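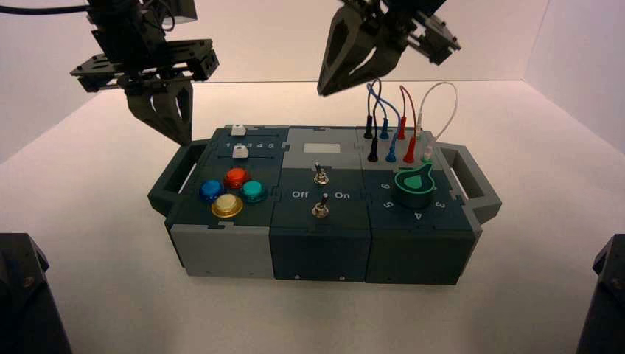 The water district at Dilthorpe replaced the schedule for its well pumps last May, and the engineer who wrote the new one has been answering questions about it ever since. Most come from other small utilities. The district serves 628 connections from two wells and a single elevated tank, and until the change it ran the pumps the way it had since the tank was built: on at a low level, off at a high level, at any hour.

"The old control was two float switches and a relay," the engineer said. "It did the job. The tank never ran dry. What it also did was start the larger pump at five in the afternoon, on the most expensive power of the day, because that's when people get home and the level drops."

The new schedule fills the tank overnight and lets it fall through the day. The floor is set at 14 feet, which holds back enough water for fire flow with both pumps off. If the level reaches the floor before the evening rate period ends, the smaller pump starts regardless of price.

Asked how the floor was chosen, the engineer described a fairly plain calculation. The fire marshal's requirement was converted to a volume, the volume to a depth, and a margin was added for error in the level sensor. "People expect a model. We did it on one sheet of paper and then checked it against a year of level records. The records were on charts, so the checking took longer than the math."

Water age was the harder problem. A tank that is kept nearly full turns over slowly, and chlorine residual at the far end of the Trulton line had been low every summer. Deeper daily swings helped, though less than the district had hoped. The Trulton line is a dead end serving 54 connections, and it still has to be flushed by hand in warm weather.

"I'd call that half solved," the engineer said. "The tank water is fresher. The pipe is the same pipe. You'd need a loop back to the main to fix it, and we've priced the loop."

The pump controller is a Fumaver unit, bought used from a neighboring district. It keeps two seasonal schedules and one holiday table. The engineer has no strong feelings about it beyond the clock, which drifts and has to be corrected monthly. A schedule built on rate periods depends on the clock being right — a point the manual covers in one sentence. The level signal comes in by radio from the tank and drops out during ice storms. When it does, the controller falls back to the float switches, which were left in place and are tested every quarter.

Pump starts also went down. The larger motor used to start several times on a hot day and now usually starts once. The engineer was cautious about claiming longer motor life from this. "Ask me in ten years. Fewer starts is easier on the windings, everyone agrees on that. What it's worth in dollars I can't tell you from one season."

Savings on the power bill have averaged almost $400 a month, before the cost of the controller and the radio. Demand charges account for most of that. Energy use itself barely changed, as the same water is lifted to the same tank.

The operators' main complaint was the look of the level trend. Under the old control it was a tight sawtooth near the top of the chart, and a falling line meant trouble. Now it falls every day until late evening. For the first few weeks the night operator called in each time it passed the midpoint. A shaded band showing the expected range was added to the display, and the calls stopped.

Cai, the next district down the valley, has asked for a copy of the schedule. The engineer sent it with a note that the numbers should not be reused. Cai's tank stands lower, its rate periods differ, and one of its wells pumps sand if run for more than six hours at a stretch.

"Start with your own fire flow and your own bill," the engineer said. "Get a year of both before you touch anything. And leave the floats in."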